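Careers > Workshop and Technical > Cell Technician

Print | E-mail

Cell Technician, Board and Chip Handling

Posted August 14, 2020

We love this cell, and we want to find someone who will love it too. Tanow builds and runs test equipment for computer parts, and at our Mersha shop one robot arm spends its shifts moving processors and circuit boards between trays and fixtures. It needs a technician of its own. You would take over its daily care from Yaryna Boiko, who set it up and is moving on to our next build in October. She'll work next to you for 5 weeks before she goes – ask her everything!

What you'd be doing

Mornings start at the gripper. You check the finger bolts with a hex key, wipe down the finger tips, look over the cables for rubbing, and run the arm slowly through its taught points before it goes up to speed. After that the day depends on what the cell is up to. A new tray means teaching new pick positions. A bent finger means swapping it, re-zeroing the gripper and proving the pick again on scrap chips. We keep a log (we call it Hetudura, after the street the first shop was on) and we really do read it, so you should be happy writing a few plain lines at the end of a shift.

The part most of us enjoy is the fine alignment. A processor doesn't leave you much to hold on to, and a finger that comes in a hair low will find the tray rim before it finds the chip.

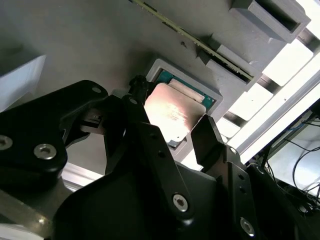
You'll get a feel for that approach angle sooner than you think, and when a pick comes good after an hour of small nudges it's a great feeling. Everyone in the shop comes over to look.

What we're looking for

- 2 years of hands-on work with machines of any kind: robots, packaging lines, printers, bikes if you're serious about them
- Steady hands and patience with small screws
- Good habits around lockout and static
- Some programming is a plus, and we'll teach you the rest

The job is 32 hours a week, day shift, with paid overtime when we have a changeover. Expect to lift up to 50 pounds now and then.

To apply, send a resume and a short note about something you fixed to Yaryna Boiko, Tanow, Goltero Building, Mersha. Drop-in visits are welcome too – ring at the side door and ask to see the cell running.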